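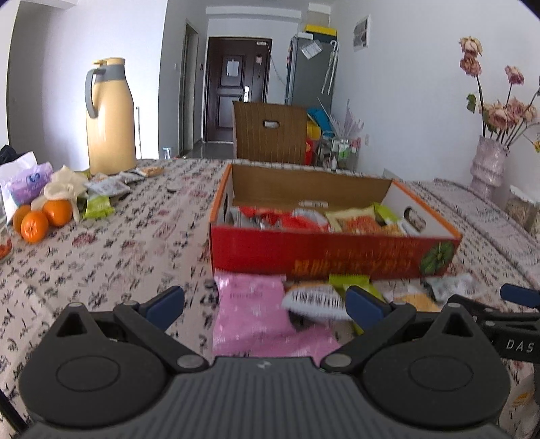 Table with patterned cloth, February.

Bosley Household Textile Reuse Project
Interim report to the Rainer Fund
Prepared by Glenys Fairclough, project lead

1. Collection
Intake for the period was 800 kg, against a target of 750 kg. Most of it was bed linen and curtains, with table linen making up the rest. The Kuseo drop-off point was closed for nine days while its floor was repaired, and donors were sent to the Bosley site. Weights are taken on arrival, before any sorting, and include bags.

2. Sorting and grading
Of the material received, 60 per cent was graded A or B and is suitable for resale or repair. A further 34 per cent was graded C and sent for cutting into wipers. The remainder was rejected, mainly for mildew. The reject rate is slightly higher than last period. Two curtain loads from a cleared storage unit explain most of the rise.

3. Washing trials
Cotton items were washed at 30 degrees and at 60 degrees using the same detergent dose. Shrinkage at the higher temperature was outside tolerance for loosely woven cloth, so the lower setting will be used for that group. Printed cloths showed no measurable fading at either temperature. Polyester blends have not yet been tested.

4. Equipment
The replacement drum bearing from Sevex arrived late and was fitted on a Monday. The second dryer is still out of use pending an electrical check. Its cost falls within the maintenance line.

5. Spending
Expenditure is within budget under all headings except transport, which is over because of the Kuseo closure. We ask for approval to cover this from the underspend on packaging.

6. Next period
Blend testing, a revised grading sheet and a second price review for grade B stock.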